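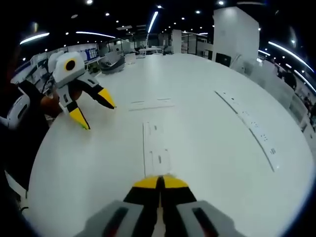

The big white table, with the tape outlines down.

My cousin Parveen Saha and I let out the upstairs flat of her house in Leston, mostly to people staying a week or less, and I've been doing the turnovers for long enough now that I have opinions. She asked me to write them down for the new girl who's covering March. Then a couple of other hosts on our street wanted a copy, so I'm just putting the whole lot up on the page.

Start with the beds, always. Strip everything the second you walk in and get the first load going before you look at anything else. Our machine takes an hour and ten on the sheets cycle, and checkout is at 11 and check-in is at 4, so you can do the math. I own three full sets per bed and I'd buy a fourth if I had the closet space. White ones only! I had a lovely sage green set once and one guest with a bottle of face cream finished it off in a single night.

For makeup on pillowcases, dish soap and cold water, rubbed in with your thumb, then leave it ten minutes. I used to go straight for the bleach and all I got was yellow cotton.

Kitchen next. Open every cupboard, including the one over the fridge, and check inside the oven (I found half a pizza in there in my first summer, on the cardboard, and it had been there through two sets of guests). Run the dishwasher even if the dishes look clean. People put things back on the shelf after a quick rinse and you can't tell until you pick up a glass and it's got lip balm on it.

The kettle gets scale like you wouldn't believe with our water. Half white vinegar, half water, boil it, let it sit while you do the bathroom, then rinse it twice. Three times if you're fussy. My brother Nimal swears by lemon juice and he's welcome to it, at what lemons cost.

Bathroom: spray first, wipe later. I spray the shower and the toilet and the sink all in one go and then walk away and make a bed. When I come back the soap scum slides right off. Squeegee the glass from the top down and dry the bottom edge with an old towel, otherwise you get that gray line. And pull the hair out of the drain every single time - I keep a pair of long tweezers under the sink for exactly that, and they've saved us at least one plumber.

Keys. We had a lockbox that stuck in cold weather, and Parveen ended up driving over at midnight in her slippers to let in a family of five. A squirt of dry graphite fixed it. Don't use cooking oil, which I did try, and which turned to glue by the end of the month. Change the code between guests and write the new one on the calendar before you touch the dial.

About supplies. I put out two rolls of toilet paper per bathroom plus one hidden in the cabinet, four dishwasher tabs, a new sponge and a small bottle of hand soap that I refill from a jug. Big packs of anything left in plain sight will go home in a suitcase. I bought a box of 300 trash bags and keep it locked in the hall closet, with a few tucked under the liner at the bottom of each can.

Last thing, sit on the couch for a minute. Really sit there, with your shoes off and the lights on. You'll notice the cobweb over the curtain rod, or the remote with no batteries in it, or that the room smells of somebody's fried fish. If it's fish, open both windows and simmer a pan of water with a cinnamon stick while you fold towels.

Then take the trash down with you when you leave. I still forget about one time in five and have to go back up for it.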